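Week 4: what your computer does with its memory

Okay, picking up where we left off Monday. I promised I'd get to why a computer slows to a crawl when you have 17 tabs open, so let's do that first and save the homework for the end.

I like to think of memory as your kitchen counter and storage as the pantry. The counter is small but everything on it is right at hand (great!), and the pantry holds tons but you have to walk over there. When the counter fills up, you start shuttling stuff back and forth, and dinner takes forever.
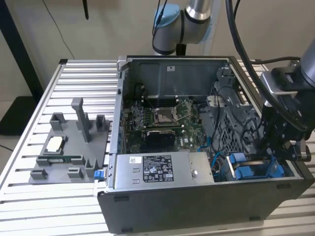
Same goes for your programs. The system picks whatever you haven't touched in a while and moves it off to storage, and when you click back to it you get that annoying pause. We call this swapping, and yes, it's on the quiz.

For next time, read chapter 2 of the Hanen book and watch your own memory use while you work. Write down which program was the biggest hog! Questions go to me or Ilham Kamel, Dredwood lab.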